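Home Calendar Recipes Minutes Join Us

Anano Supper Circle
Minutes of the winter planning meeting
Held in the upstairs room at Pálfi Hall

Chair: Renu Dhillon

1. Opening and last minutes

The meeting opened at 7 with tea and the end of the walnut cake from the fall supper. The last minutes were read and accepted with one fix: the dumplings were steamed, and were never going to be fried.

2. The fall supper

What a night! We seated 281 people over the two sittings, our best turnout ever, and the long tables in the lower hall were full right to the doors. The squash soup ran out before the second sitting and the bean stew stretched further than we had any right to hope. Lots of kind notes were left in the box by the coats, and the chair read several of them aloud. The most common request was for more music and a later finish. The second most common was for the bean stew recipe, which is now on the Recipes page with the right amount of salt.

It was agreed to keep two sittings next year, with a longer gap between them so that the dishwashing crew can eat sitting down.

3. The recipe book

Most of the evening went to this, and happily so. We now have 802 recipes on file, counting the shoebox that came from the old Skolska reading room (some of those cards are a joy, full of gravy stains and crossed-out spoonfuls of sugar). They can't all go in one book. The meeting agreed on six chapters: soups, breads, corn and grains, beans, Sunday dishes and sweets.

Corn and grains was the liveliest pile by far. We have corn pudding, corn fritters, corn chowder with and without bacon, a cold corn and pepper salad, and spoon bread in so many versions that it may need its own page of notes. Everyone present is to pick a favorite and cook it at home before the next meeting, writing down what they really did as they go.

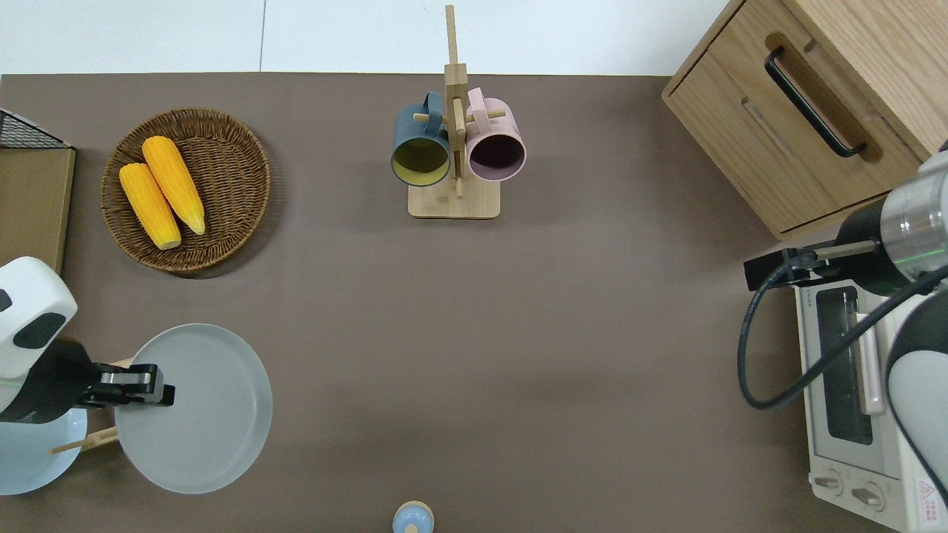 Yellow corn in the woven basket.

Clokex sent a printing quote for both a spiral binding and a sewn one. Spiral lies flat on the counter and won on a show of hands, though the sewn sample was passed round and much admired. Paper will be the heavier of the two stocks. We still need a cover drawing, and anyone who can draw a decent leek should speak up.

4. Small-kitchen cooking

A lovely discussion grew out of the book. Many of our newer members cook in one room with a single burner or a countertop oven, and plenty of the old recipes call for a roasting pan the size of a suitcase. The proposal is to mark every recipe that can be made in a small kitchen and to give the smaller amounts beside the big ones.
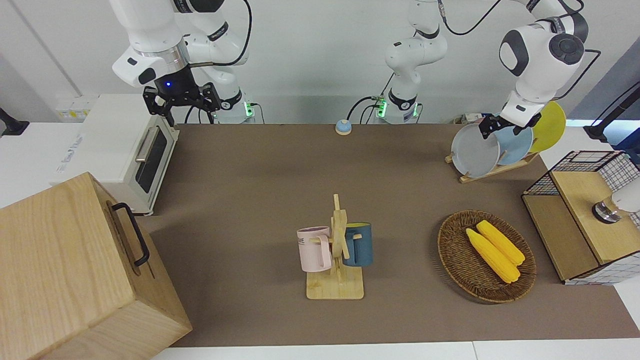

Renu Dhillon asked whether the oven times would hold up once the amounts were cut down, as her own half batch of spoon bread had gone dark on top long before the middle set. It was agreed that no small version goes in the book on arithmetic alone. Each one gets cooked by two different households, and if they disagree, by a third.

Suggestions for the first round: baked apples, cheese toasts with mustard, stuffed peppers, the short oat loaf and the potato bake from the Skolska cards.

5. Spring supper

The spring supper will be in May, with the theme "first greens." Pálfi Hall has been asked to hold the room. Sorrel soup is already spoken for. Offers of eggs, rhubarb and early lettuce are warmly invited, and so is anyone with an accordion.

6. Any other business

The big ladle is missing again. Aprons need washing and should come back folded.

The meeting closed with second helpings.
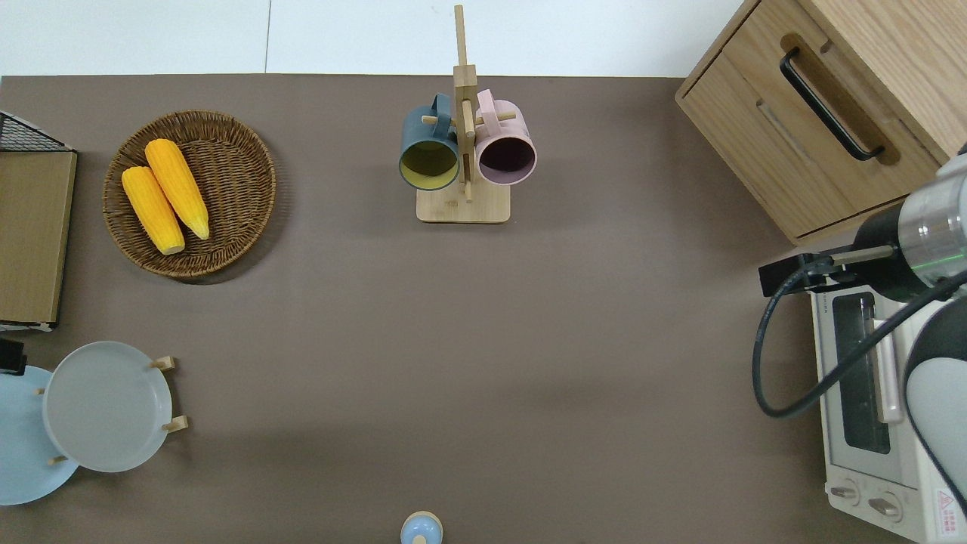 Skolska, 2024-12-02

Added after the meeting: the reading room has found another envelope of cards, mainly pickles and preserves, and is glad for us to borrow them. Pickles were left out of the chapter list, so please come to the next meeting with an opinion on whether they go under sweets (no!) or get a chapter to themselves. The testing sheets are ready too. Take one per recipe, and please fill in the pan size, the shelf position and the real time on the clock, even if it makes you look slow.

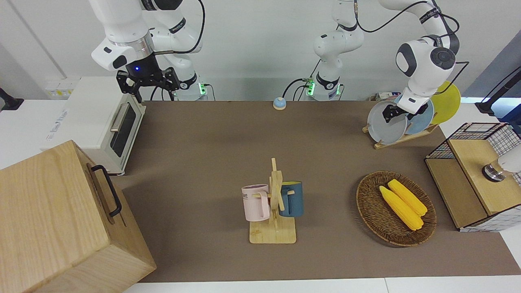

Toaster oven and dish rack.

Still to do: bring cover drawings, return aprons, find ladle.

Comments

marta_b: Pickles need their own chapter. I'll fight for it.

Old Spoon: Can someone post the squash soup as well? I was at the second sitting and only got to smell it.

Lin: I have a ladle that isn't mine. Bringing it next time, sorry!

Contact: the Anano desk, Pálfi Hall | © Anano Supper Circle | Back to top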